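27 Nov 2021

Up at six, dark out. Made coffee and did the wood stove before anyone else was moving. The ash bucket was full again, so I carried it down to the compost in my slippers and got my feet wet.

Finished the box of Dad's clothes that has been in the hall since May. I had been putting it off. Evelien wanted the two wool sweaters for Siebe, and the shirts went in a bag for the church drop box. The belt I kept. There was a receipt in one coat pocket for 60 dollars of grass seed, and I put that in the drawer with his watch.
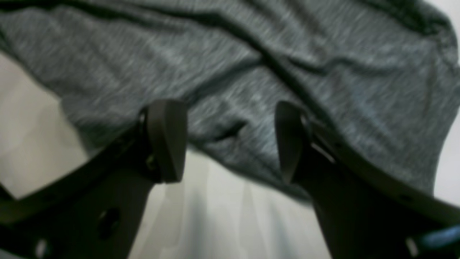 Gray heathered knit.

Wilma Geerts came by at ten with the minutes from the garden meeting. We are down to 20 plots for next year, and the water bill was 1,457 dollars, so the fee will have to go up. I said I'd write the letter. She thinks Kobe Van Loon will give up his plot over it. He said the same thing last year and the year before, and he still had leeks in when I walked past.

She stayed for soup. Split pea, too salty. I used the whole ham bone and then added salt before tasting, which I know better than to do.

After lunch I did the mending. A cuff on the blue work shirt, two buttons, and the lining of my winter coat where my keys have worn through. The thread was a bad match on the lining but it's inside.
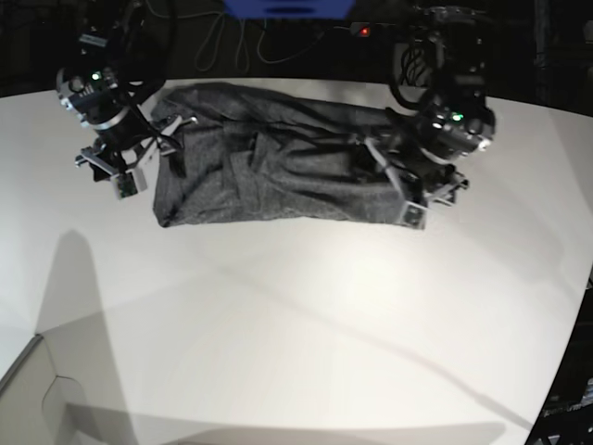 Laundry in the afternoon, two loads. The dryer is taking too long again. I pulled the hose off the back and cleaned it out with the long brush, and the second load went quicker. If it keeps up I'll call the man who did the furnace.

Siu-ming Mok phoned at five from the train. The new job is fine, the apartment is cold, and she wants the recipe for the plum cake. I read it to her over the phone and she lost the signal at the baking powder. Wrote the rest out and will mail it.

Walked to the bridge and back before supper. River high. Read 8 pages and fell asleep in the chair. Need to buy stamps, lamp oil and a new bag of onions.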